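Staston drinks shelf – sorting and restocking, March

The table at the Staston unit is a butcher-block top with a low shelf toward the rear. The shelf has a black metal frame and a light wood board. It was chosen from the Nustari list, item 326, and has no back panel. Cans go on upright in a single row, with tall and short sizes mixed.

Stock on the table falls into two groups by shape. The tall, slim cans are the harder ones to place – they have a narrow base for their height. The short, wide ones can stand closer together. Entries in the Drinavum sheet are by color and height, and flavor goes in the notes column.

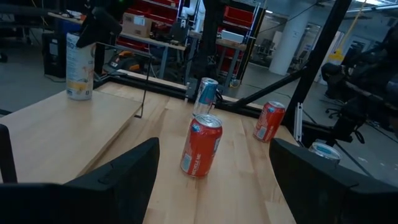 Red cans with silver tops, and a slimmer blue and silver one. The lettering on the nearest red can reads "RECYCLE ME".
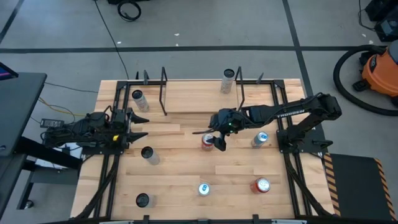
Short cans on the right half of the table. The pale wood panel is at the rear, with a black bracket at each end.

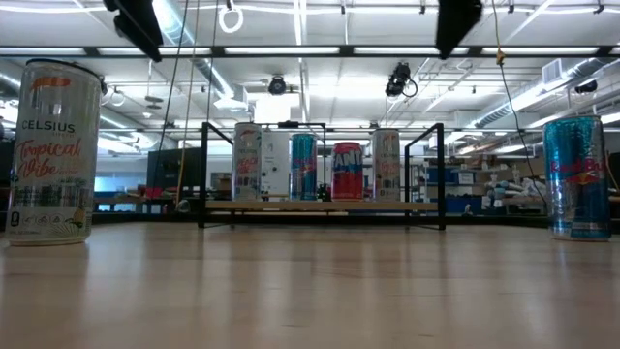 Four cans on the shelf: Celsius peach, Red Bull, a short red can and a second tall Celsius. Tropical Vibe is at the left of the table, another Red Bull at the right.

Shelf position is fixed by the front feet. If the frame is moved, reset it parallel to the rear edge before loading. Load from the left, label forward, and leave a finger's width between rims. Dented cans go in the Ostrowski crate and are entered under code 577.

The running total in the Drinavum sheet stood at 970 cans on Saturday. Empties are on a separate tab and should be left out of that figure. The tab still uses the old color codes.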